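4.3 Checking the kitchen layouts before a Trilex evaluation run

Please don't skip this section, even if you set everything up in December and feel sure nothing has moved. It takes a few minutes, and it has saved us a good many wasted evenings.

1. Open the Grostard scene browser and load the evaluation set. You should have 400 kitchen layouts listed.

2. Set the random seed to 1547. Seed 1495 belongs to the training layouts, and mixing the two will make your policy look a great deal cleverer than it is.

Caution: changing the seed while a run is open will quietly spoil the log. Close the run first, then change it.

3. Leave the loose items wherever the generator puts them. It's tempting to tidy a cluttered counter, but the whole point of the method is to see how the policy copes with things it wasn't asked to touch.

4. Step through a few layouts by eye, looking for items that have sunk into the counter or are floating above it. A layout with a sink deserves an extra moment, particularly when something large sits near the rim, like the red ball in this one.
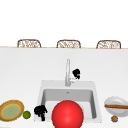

Kevser Toprak adds that she would run every layout at least 2 times before trusting a success rate, as the contact solver can give different answers on round objects.

5. When you're happy, press Save Set and carry on to section 4.4, where you'll choose the task prompts.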